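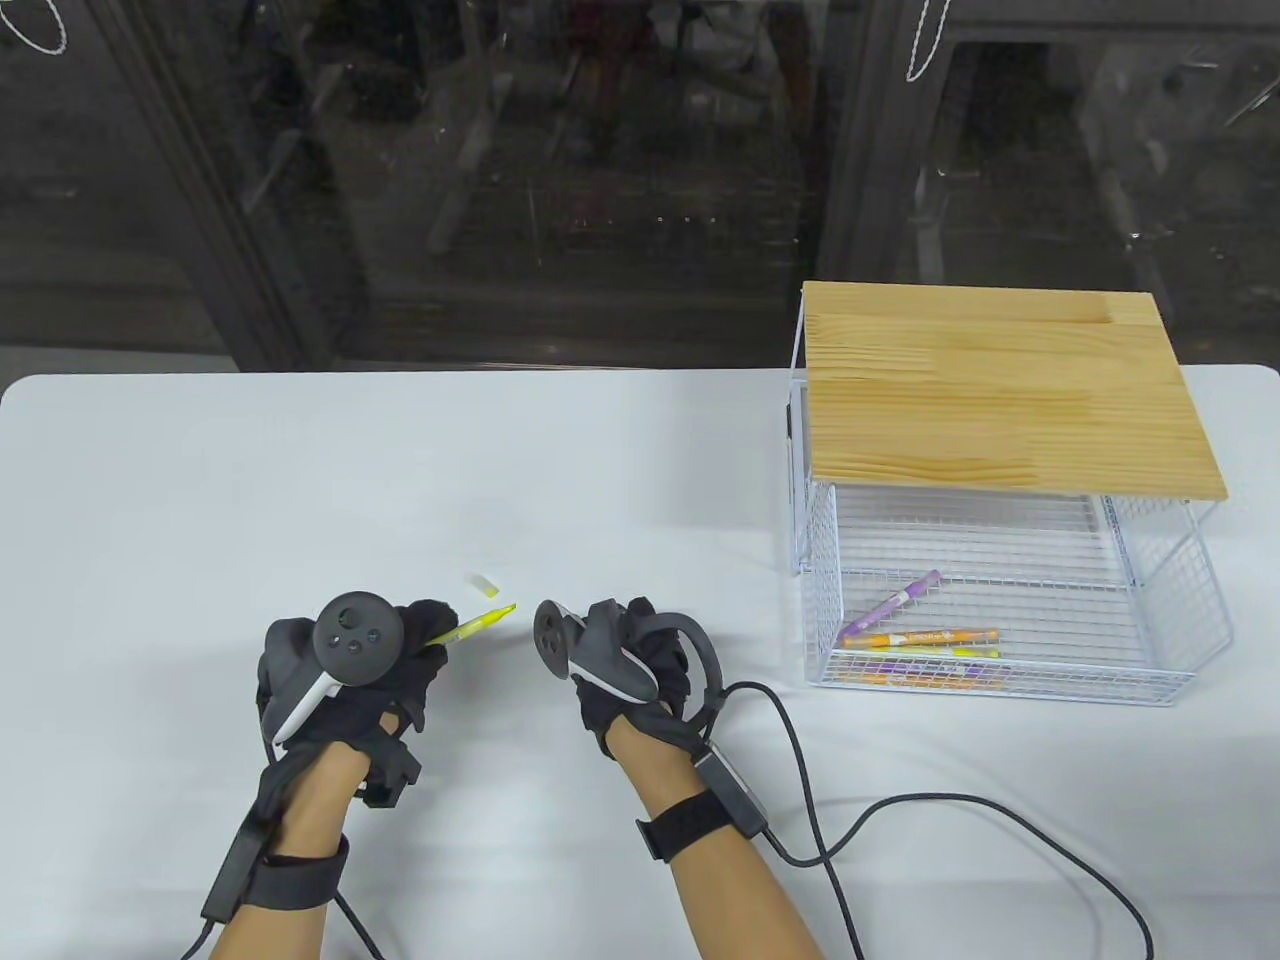 The basket with the wooden lid, and the yellow marker without its cap.

Trí Khổng had the yellow marker open before he knew what he wanted to mark. The cap was on the white table. The other markers were in the wire basket, under the wooden board, where Yoshinori Yoshida kept them.

"You will let it dry," said Yoshinori from the door.

"I am thinking."

"Think with the cap on."

It was October, and the office of Koyama would close at the end of the month. They had nine days to go through the old letters and decide which of them should travel to the new place in Plokow. Orange was for the letters to throw away. Yellow was for the letters to keep. Purple was for the ones they could not agree about, and until now Trí had not used purple at all, for he did not like to disagree with an older man.

Letter 183 was from Yoshinori himself. He had written it to the director when he was young, and in it he asked for permission to leave. There was no answer pinned to it.

Trí read it two times. Then he looked at the dark glass behind the table, where the room was only a blur, and he could not see if Yoshinori was still standing there.

"Which one have you got?" Yoshinori asked.

"An old one. About holidays."

"Then it is orange."

Trí put the cap back on the yellow marker — it made a small click — and laid it in the basket with the others. His hand stayed a moment under the board. He took the purple one.

"I am not sure about it," he said.

Yoshinori came to the table and held out his hand for the letter.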